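Where Do the Balls Go? A Sorting Station for a Shared Playroom

Final project report, Design for Everyday Spaces
Su-bin Do 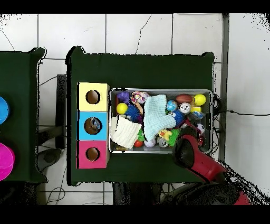 I picked toy storage for my project because I spent most of last summer picking toys up off a floor. My aunt runs a small after-school room in Tostenville, and I was the one who stayed until six to put everything back. The books were easy. The blocks had a bucket. The little stuff, meaning the balls, the squeaky things, the rubber animals and whatever else comes home from a party in a goody bag, had no home at all, so it went into one big bin and stayed there until somebody dumped it all out looking for the duck.

So my question for the semester was pretty simple. If you give small toys a place that's easy to see and easy to reach, will kids put them back without an adult standing over them?

What I started with

I didn't want to buy a fancy storage system. I looked at one from Flastidico, a wall unit with pull-out drawers, and it was $1,699 before shipping, so that was the end of that! My whole budget was $200, and I wanted some left over for replacing things that got chewed or stepped on.

The plan I settled on had two parts. The first part is a tray, a rectangular one made of metal, where everything gets dumped at the end of play. The second part is a stack of colored boxes, yellow on top, then light blue, then pink, and each one has a round hole in the front. You take a toy from the tray and you post it through a hole. Little kids love posting things. My cousin once posted a whole sandwich into a DVD player, and I think that's where the idea came from.

I put the tray and the boxes side by side on one dark green table, with the tray on the right. I'd read that you should keep the "from" and the "to" close together so nobody has to carry anything across a room, and I agree with that now more than I did in January.

The toys

I wanted a real mess and not a neat set, so I mixed everything together on purpose. There's a rubber duck, a toy football, a ball with a panda face, a silver one, a couple of plain yellow ones, and several of those spiky ones that pick up every hair in the building. There's also a rope-knot toy in pink, yellow and blue. Technically I think that kind of thing is for dogs, but my aunt's kids fight over it, so it stayed.

I added two cloths as well, a pale blue textured one and a cream one with a waffle weave. I almost left them out. I'm glad I didn't, and I'll get to why.

Trying it out

I ran the activity in short rounds in the afternoons, right after snack. One round meant the tray starts full, the kids sort until they're done or bored, and I write down what went where and what they complained about. By the end I had notes on 101 rounds, which is a lot of notes, and my handwriting gets noticeably worse after the first notebook.

At first I gave every box a rule. Yellow was for smooth balls, blue was for spiky things, and pink was for everything else. I thought this was very clear. It was not clear! A kid would pick up a spiky blue thing and do fine, and then pick up a yellow ball and stop dead, because is it going in yellow because it's smooth or because it's yellow? It lands in the same box both ways, but then the next toy is a red ball and now they're looking for a red box. Almost every mistake in the first notebook was a color mistake.

In the second version I dropped the texture rule and told them nothing. They just posted whatever they wanted wherever they wanted. This was much faster and a lot happier, and the table got cleared, but of course the boxes were then just three smaller versions of the original bin.

The version I kept was in between. The top box was for "things that roll," the bottom one was for "things that don't," and the middle one was for "I'm not sure." I expected the middle box to fill up right away and it mostly didn't. The kids had strong opinions about rolling. There was a long argument about the football, which does roll but, as one girl put it, "not on purpose."

The cloths

The cloths turned out to be the most interesting part for me. When a cloth is lying across the tray, it hides things. A small green spiky toy can be under the blue one with just a bit sticking out, and the younger kids would sort everything they could see, announce that they were finished, and walk off. The older ones learned to lift the cloth first. After a couple of weeks they were lifting it before they touched anything else, and then the younger ones copied them. I never taught that. I just kept writing "lifted cloth" in the margin.

The cloths don't go through the holes very well, by the way. You have to feed them in like paper into a printer. Some kids thought that was the best job and some refused to do it.

Things I'd change

The stack is too tall for a four-year-old standing at the table. The top box should come down, or the boxes should sit next to each other. I kept them vertical to save table space and I regret it a little.

I'd also want a softer tray. Metal is easy to wipe, and it's LOUD. A whole tray of toys being stirred around by eager hands is a sound I now know very well. I lined one with a sheet of Plollix foam near the end and it helped, but the foam slid around and I ran out of time to fix it.

The hole size is fine for everything I tested – I'd only worry about bigger balls, and I'd just keep those somewhere else.

What it cost

I came in under the $200, mostly thanks to the Figueroa thrift store, where the tray and nearly all the toys came from. The boxes were the biggest expense. My professor asked what it would take to put a station in every room of a center like my aunt's, and my guess is $500 if you shop the same way and don't mind mismatched trays.

What's next

My aunt has asked to keep the station, so it's moving to her room for good once this report is graded. I'm lowering the top box first. I'd like to try picture labels on the fronts too, with a drawing of a rolling ball for one and something flat for the other, and see whether the middle box still gets used. The kids have already asked me where the football is supposed to go.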